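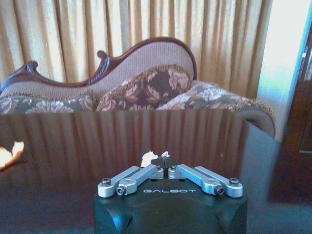

Tuesday-brain hours, 2 a.m. edition

Ok quick one, I'm supposed to be asleep. Finished the Besberg demo – the little ferry town visual novel – and I need people to play it before the full thing drops in November. Three routes so far. The lighthouse girl is teh best one, fight me. Got 114 of the 131 endings cards, no guide. Music loops too short though. And the save menu is slow, like really slow.
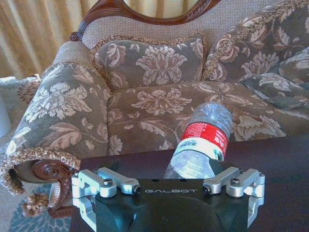
Mahfuz Munasinghe wrote in to say the baker's route is better and I skipped it too fast. Maybe! Will replay. Demo's free, only 800 MB, so no excuses. More when I get the last cards – probaly this weekend.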